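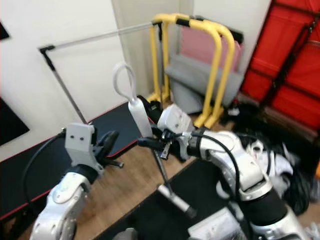

Both arms at the station in the Sturnberg test room. The external cables run along each arm from the wrist.

Wrist Cable Fault on the Two-Arm Station

The two-arm station was out of service for 11 working days in September following repeated loss of signal from the right gripper. The cause was a damaged conductor in the external wrist cable. No one was hurt.

The fault first showed up as a gripper timeout during handovers near the center of the desk. The controller logged the timeout, held the last commanded finger position and let the arm finish its move. In 2 of the 7 logged events the arm completed a full retract with no valid gripper feedback. That behavior is the safety concern. A lost gripper signal should have stopped both arms.

Deisy Benavides traced the fault by swapping the left and right cables. The timeouts moved to the left arm with the cable. A continuity check at rest found nothing, and the break opened only when the cable was bent near the wrist connector and the wrist was turned toward its travel limit. The cable had been clamped too close to the connector, leaving a short loop that took all of the bending. It failed at 1,960 cycles by the controller's counter. The left cable had the same clamp spacing and was replaced as well.

Changes now in effect:

Gripper timeout is a category stop for both arms. Restart requires a manual reset at the panel.
The first clamp has moved back along the upper arm, and the loop must clear the joint through full wrist travel.
Wrist cables are flexed by hand with the continuity meter connected before each long run. Log the result.
Power off both arms before touching a clamp or connector.

Yareli Cuevas has updated the Clirnalier configuration and sent the same file to the Custcombe site, where the stop setting was also wrong. Stations still on the old file should not be run unattended. Replacement cables are on order through Ferreira. Report any gripper timeout, including ones that clear by themselves, with the log attached.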